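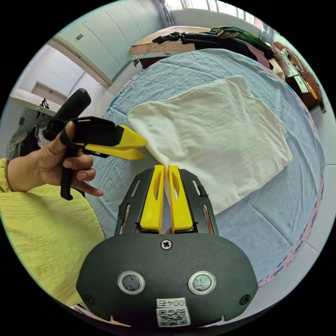 Fevska社 タドビー収集拠点(Tadby)見学報告:左右時刻ずれによる把持異常とその後の対処

ホーム 見学報告 技術メモ 安全 資料室 連絡先
サイト内を検索 キーワードを入力 検索

1. 見学の対象

2024年4月17日、Fevska社がTadbyに置いている布操作データの収集拠点を見学した。同拠点では、作業者が左右の手に把持具を一台ずつ持ち、寝室で布を扱う動作を記録している。記録は後段の工程で双腕ロボットの動作学習に使われる。把持具の型名はMunro、記録ソフトウェアの名称はRileroで、どちらも同社の内製である。

見学の主目的は、昨年12月に同社の再生試験室で起きた把持異常について、収集側の原因と対処を確認することにあった。再生試験室は別の建屋にあり、今回は立ち入っていない。試験室側の経過は、同社から提示された停止記録と口頭の説明による。

2. 異常の概要

再生試験では、収集した左右の軌道と指の開閉量を双腕ロボットにそのまま与え、布の隅を両側からつまんで張る動作を行わせていた。異常が出たのは張りの終わりに近い区間である。右腕が外側へ移動し終える前に左指が開き、布が片側だけで吊られた。続く持ち替えの動作では反対に、左指が閉じたまま右腕が引き続けた。布を介して左手首に横方向の力がかかり、力の上限監視が働いて停止した。

停止後の扱いにも問題があった。試験員は布を外すために可動範囲へ手を入れたが、この時点で駆動電源は遮断されていなかった。停止は制御上の保持であり、解除信号が来れば動作は再開し得る状態だった。負傷はない。同社はこれを把持異常とは別の事案として登録しており、報告書も分かれている。本稿では6節で触れる。

3. 収集作業

作業者は布の隅を一方の把持具でつまみ、もう一方の把持具で別の隅、または折り返した縁を取りに行く。つまんだ隅を起点に持ち上げ、張り、向きを変えて置く。把持具の下側にある引き金を絞ると二本の黄色い指が閉じ、緩めると開く。指先同士が当たる位置が全閉で、薄い布ではほぼこの位置でつまむことになる。

布が薄いことは、今回の異常を見つけにくくした要因の一つである。厚みのある物体であれば、開閉量の波形は物体の幅で止まるため、把持した時点が波形に段差として残る。薄い布では全閉との差が小さく、波形だけからは、つまんだのか空振りしたのかを判別しにくい。時刻がずれていても波形の形は正常に見える。

ベッドの上での作業には、机上での作業と異なる点がある。敷かれた布も一緒に動くため、対象の隅だけを取るには指先を浅い角度で入れる必要がある。作業者は片方の指で布を軽く押さえ、浮いた縁をもう片方で取っていた。この押さえの区間では開閉量が変化しない。後述の照合方法が一部の記録で使えないのは、この区間が長いためである。 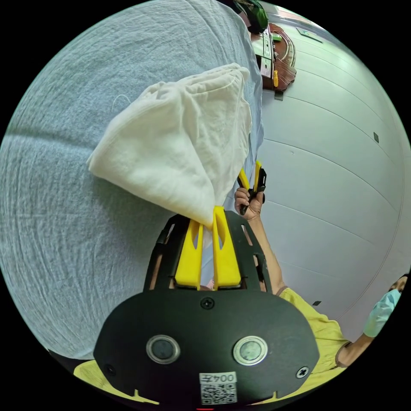 執筆:Ewan Purves
担当:計測・データ品質(見学班 記録係)

4. 原因

同社の説明では、原因は左の把持具の時刻付けにあった。

Munroは映像と開閉量を別々の経路で記録する。映像には露光開始の時刻が付き、開閉量には把持具内の処理部が値を読んだ時刻が付く。Rileroは収録開始時に左右の把持具の時計を照合し、その差を補正値として記録の先頭に書き込む。収録中は補正値を更新しない。

左の把持具だけを再起動した場合、Rileroは再接続後に時計を照合し直す。ところが照合の前に、送信待ちの領域に残っていた古い開閉量の値が先に受信されることがあった。旧版のRileroはこの古い値を新しい列の先頭とみなし、以後の値をすべてその分だけ後ろへ送っていた。結果として、左の開閉量だけが映像に対して200ミリ秒ずれた。ずれの量が毎回同じなのは、送信待ちの領域の長さが固定で、再接続時に必ず満杯になっていたことによる。

再起動の手順書では、左右を同時に切って同時に入れることになっていた。片側だけの再起動は想定外の操作にあたる。ただし、把持具の電源は個別に切ることができ、片側だけが接続を失う事例も日常的に起きていた。作業者から見れば、落ちた側だけを入れ直すのは自然な操作である。筆者は、これを手順違反として処理しなかった同社の判断は妥当と考える。

右の把持具で同じ事象が出なかった理由は確認が不十分である。同社は、Rileroが右を基準側として扱い、再接続時に収録そのものを打ち切る仕様だったためと説明した。基準側と従属側で再接続時の動作が異なることは、旧版の設計資料に記載がなかった。

5. 影響範囲の調査

対象期間の収録は810件である。同社は全件について接続履歴を洗い、左側のみの再接続を含むものを抽出した。該当は117件であった。

抽出後の判定は、映像から求めた指先の間隔と、記録された開閉量とを照合する方法で行われた。指が黄色で周囲との区別がつきやすく、間隔の推定自体は安定している。両者の相互相関が最大になる時間差を求め、零でなければ異常と判定する。見学時に画面で示された例では、布をつまむ直前の閉動作に明瞭な差が見えた。映像では指先がすでに接しているのに、数値はまだ開いた状態を示していた。

この方法には制約がある。第一に、開閉の少ない記録では相関の山がなだらかになり、時間差が定まらない。布を持ち上げて保持する動作が大半を占める記録がこれにあたる。第二に、布が指先を覆うと間隔の推定が欠落する。同社は、判定できなかった記録を正常側に含めず、該当分と合わせて学習対象から外したと述べた。

補正して再利用する案も検討されたが、採用されていない。ずれ量が一定であれば、左の開閉量を前へ戻すだけで足りるはずである。しかし列の先頭に混入した古い値の境界を後から特定する手段がなく、先頭区間の正しさを保証できない。動作の先頭は布に最初に触れる区間であり、誤りの影響が大きい。廃棄の判断に異論はない。

疑問が残るのは抽出の入口である。接続履歴はRilero自身が書いたもので、履歴に残らない短い切断があれば抽出から漏れる。この点を質問したところ、履歴で該当しなかった記録についても抜き取りで照合を行い、ずれは見つかっていないとの回答を得た。抜き取りの件数と選び方は資料に記載がなく、後日の回答となった。

6. 停止後の立ち入りについて

力の上限監視による停止は、旧設定では現在位置の保持に移る動作であった。布を張ったまま保持するため、布には張力が残る。試験員が布を外そうとしたのは、手首への負荷を早く抜くためであったという。

変更後は、上限監視で停止した場合に双方の腕が低速で内側へ戻り、張力を抜いてから駆動電源を遮断する。戻り動作の間、可動範囲への立ち入りは扉の施錠で防ぐ。遮断が完了するまで解錠されない。

この変更で気になるのは、戻る方向を内側に固定している点である。布を両側から張る作業であれば内側への移動で張力は下がる。布の一部がベッドや台の縁に掛かっている場合、内側への移動がかえって別の部分を引くことがあり得る。同社はこの条件での試験をまだ行っていない。

7. 収集側の対処

Rileroの新版では、再接続時に送信待ちの領域を空にし、空になった応答を確認してから時計を照合する。応答がなければ収録を開始できない。従属側の再接続も基準側と同じ扱いになり、収録中に切れた場合は左右とも打ち切られる。

運用面では、収録の冒頭に左右の指を開閉する動作が加わった。作業者は布に触れる前に両方の引き金を続けて2回絞る。この区間が相関の計算に使われるため、保持の多い作業でも時間差が定まるようになった。動作自体は短いが、作業者が布の隅に手を伸ばしながら済ませてしまうことがあり、その場合は指先が映像上で布に重なる。見学中にも、判定不能として録り直しになった収録があった。

引き金の戻りについても確認した。戻りばねが弱ると、作業者が緩めたつもりでも指が完全には開かず、冒頭の開閉の振幅が小さくなる。新版では振幅の下限を設け、下回ると交換の表示を出す。これは時刻ずれとは無関係の劣化であるが、照合の追加によって副次的に検出できるようになった。 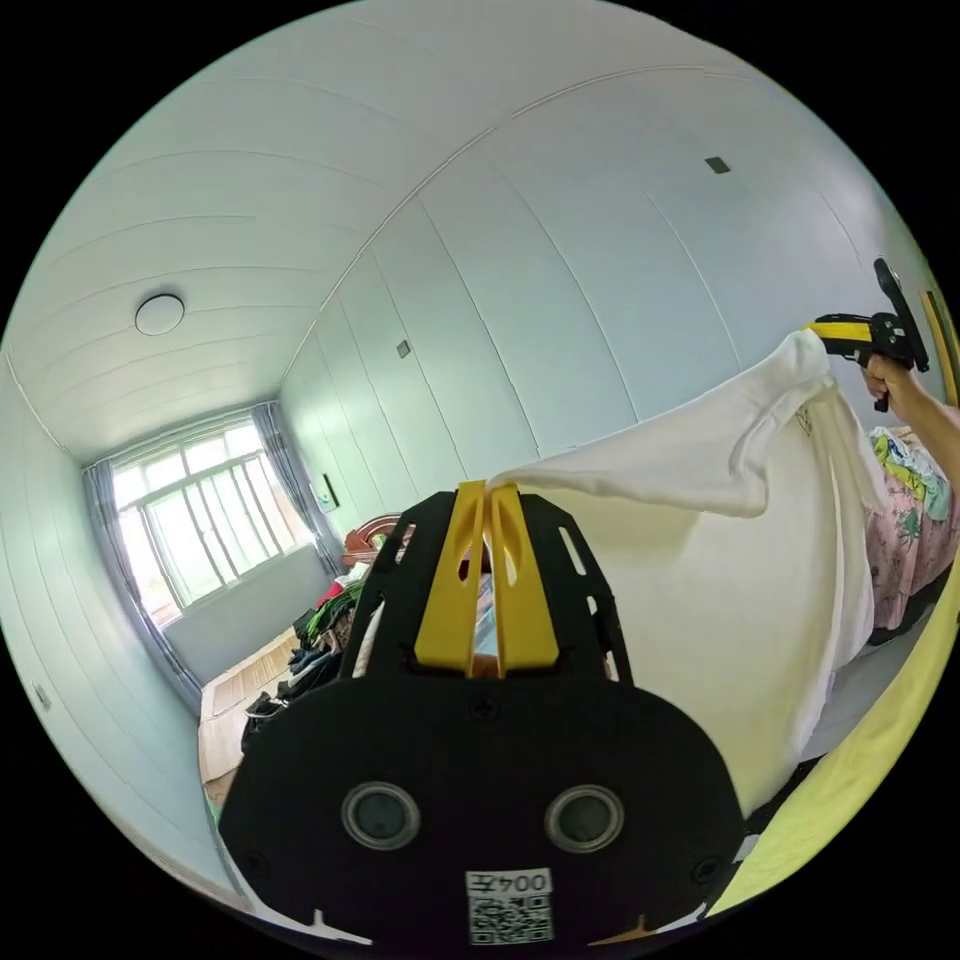

冒頭の開閉だけでは足りないのではないか、という意見が見学後の討議で出た。布を高く張ったまま向きを変えるような長い収録では、開始時に合っていた時計が終わりまで合っている保証はなく、終端にも同じ開閉を入れて両端で差を取るべきだ、という趣旨である。録り直しの増加は承知のうえで、廃棄が後からまとめて出るよりは安くつくとの見方であった。

同社の返答は、終端での開閉は作業者が布を置いた直後になり、指に布が残っている場合があるため波形が乱れる、というものだった。代案として、収録の途中で自然に生じる開閉を拾い、区間ごとに時間差を求める処理を試作中とのことである。布を持ち替える作業では開閉が複数入るため成立しそうだが、一度つまんで張ったまま終わる作業では拾う箇所がない。討議はこの点で終わり、結論は出ていない。

8. 未確認事項

・接続履歴に該当しなかった記録の抜き取り件数と選定方法(後日回答)
・布が台の縁に掛かった状態での戻り動作の試験予定
・旧版Rileroで収録した他拠点の記録の有無と、その扱い
・右の把持具を従属側に入れ替えた場合の再現試験の結果

他拠点の記録については、Tadbyの担当者の所管外であり、本社の品質部門へ照会するよう案内された。照会文は見学班から送付済みである。回答があり次第、本報告に追記する。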